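### 4.2 The open afternoon at Rutineck

We had planned the April visit as a small affair, a chance for people from the town to come and see what we had been up to all winter, and we were a little overwhelmed (very happily!) when 48 of them came through the door. Mirjana Vukčević led the demonstrations, and she had the good sense to begin with household items that everybody handles before breakfast, so that guests could compare the grippers with their own fingers. Visitors first watched a full round, then took the handles themselves if they wished, and 39 of them did.
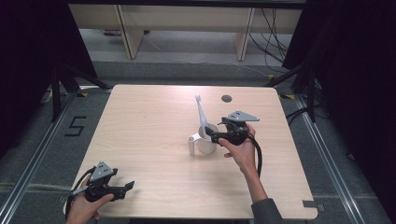 **Figure 3.** Two hand-held grippers at the demonstration table, the right one reaching toward a white mug with a toothbrush in it.

Did visitors need training before they could try the grippers? A short spoken introduction was enough for most of them, although 11 asked to watch a second round before taking a turn.

What we enjoyed most, and what we would gladly pass along to other groups planning such a day, was how freely people talked while they worked. One retired dentist told us at some length that she would hold a brush much lower down, and her remark led us to change the order of tasks in the Lekia set, as described in Section 5. Remarks of this kind were written down on paper cards during the afternoon and typed up the same evening, and the wording was left as we heard it.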